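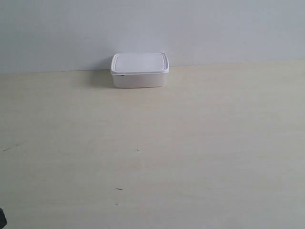 Do "airtight" lids on small white plastic tubs really keep anything fresh?

Posted in Kitchen & Storage, 11/4/22

I've ended up with a small tub, white lid, frosted body, bit see-through but not enough to be useful. It was sold to me at the Orozco homeware shop as airtight and "keeps food fresh for longer". Longer than what? The leaflet doesn't say. The lid fits snugly, I'll give them that, but snug and airtight are two different claims and I'm only convinced of the first.

I put ginger biscuits in one of these in July and they'd gone soft within the week. The shop told me I must have opened it too often. Well yes, I was eating the biscuits.

Before I buy the matching set (23 pieces, half of which will be lids, I assume), has anyone tested one properly? I don't want to hear that it "feels" fresher. I'd also like to know if the frosted sort goes yellow, and whether the corners are a pain to wash.

Nirkunano

Faustino Lozano

Test it with water. Half fill it, put the lid on, dry the outside with a tea towel and hold it upside down over the sink for a minute. If it drips, you have your answer. If it doesn't drip you still only know it holds water, and air gets through gaps that water won't, so don't let the shop tell you that proves anything.

For air, push the whole tub under in a bowl of warm water with the lid on and nothing inside. Look along the rim. A string of bubbles coming from the same place means a gap there. Dry the lid first and get rid of any crumbs, then try it again, as a crumb in the groove will do it every time.

I did this with mine, which hold 800 ml and have the same sort of overhanging lid. Two were fine. One bubbled at a corner straight away and no amount of pressing helped. All three came out of the same packet, so I wouldn't trust a set without trying each one.

On your biscuits: homemade or shop? If they went in even slightly warm they'd have gone soft in anything. I use a tin for biscuits and keep the plastic for cheese and leftovers.

Corners are no trouble if they're rounded. It's the groove inside the lid that needs an old toothbrush.

Trulness

just buy glass

Sostinness

Glass ones mostly have plastic lids too, so I'm not sure what that solves.

Yellowing depends what you put in it. Mine went orange from one lot of bolognese and stayed orange. I tried bicarb, lemon juice and leaving it on the windowsill, all of which are supposed to be miracles on here, and only the windowsill made any difference, and not much. Plain rice and sandwiches haven't marked it at all.

Check the base for a dishwasher symbol before you believe the box. I put a lid through on the 70 degree wash and it came out with a slight bow in it, which I didn't notice until the milk powder went lumpy. I wash them by hand now.

Wouldn't bother with the full set. I had one with 37 bits in it and used four.

Nirkunano

Thanks Faustino, I'll do the bowl test at the weekend. Biscuits were shop ones, straight out of the packet, so I'm still blaming the tub for now. Not buying the set.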